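The Table and the Bowl: Putting Small Things Away at Brarketby

At nine in the morning the long room at Brarketby House is quiet, and the first task of the day is the same as it was the day before. The tables are to be cleared. Brarketby, a residential study center operated by the Broltuton Trust, has 170 places for readers and short-course students, and its white worktables are shared by all of them. Whatever is left out at night becomes an obstacle for the person who sits down next.

The Trust has taken a serious interest in this ordinary matter. Last October it adopted a household standard for its shared rooms, written by the Hopkin office, which manages furnishings for the Trust's properties. The standard runs to 2 pages. Its main provision is that every shared table should have one open container for small objects, and that the container should be easy to see against the surface on which it stands.
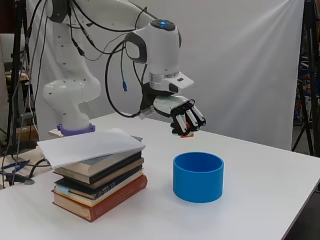

The choice of color was debated at length. Earlier containers had been white or clear, and they were regularly overlooked. Readers set erasers, caps and keys beside them, and the evening staff then sorted the items by hand. Blue was selected after a short trial in the east wing. It stands out plainly on a white table, it does not compete with the covers of most books, and it is not easily mistaken for something belonging to a reader.

Books are treated separately. The standard asks that they be laid flat in a single stack toward one side, with the largest at the bottom, so that the center of the table remains open. Upright rows were considered and rejected for tables without bookends -- they lean, and in time they fall.

The form of the container also received attention. An open top was required from the beginning. Lids had been tried at Bonivico, the Trust's smaller property on the coast, where they were removed within a week and stored in a cupboard. A wide mouth allows an object to be dropped in with one hand, and a plain interior makes it simple to see what has been collected. Handles were judged unnecessary for something that rarely travels farther than the end of the room. 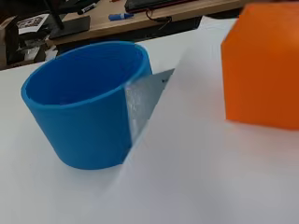

The Cost of a Clear Surface

Funds for the work were modest. The Trust set aside $650 for Brarketby, a sum that covered containers for the shared rooms and a supply of cleaning cloths. The remaining $227 was carried over to Bonivico, where the rooms are fewer but the tables are older and more easily marked.

Staff were asked to keep a simple routine. Small objects go into the container first, then the books are stacked, and the surface is wiped last. Wrappers and plastic bags are dealt with on the same round. They weigh very little and have a way of being moved from place to place without being thrown out.

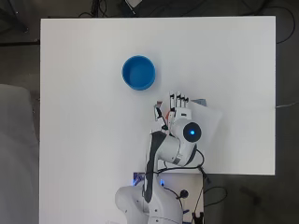
The position of the container has been left to the judgment of those who use the room. Some prefer it near a far corner, where it leaves space for papers and elbows. Others keep it toward the middle, within reach of every chair. The Hopkin office had proposed a fixed location, marked with a small dot, but withdrew the suggestion when readers pointed out that the tables are turned and joined for larger meetings.

Objects not claimed by the end of the week are taken to the front desk and kept there for a month. Pens make up the greater part of them. The desk also holds a number of single gloves, a brass bookmark and a tape measure that has been claimed twice and returned both times.

The standard will be reviewed in the spring, when Bonivico reopens its upper rooms. The Trust expects to revise the section on books, which does not yet address oversized atlases, and to order additional containers in the same blue.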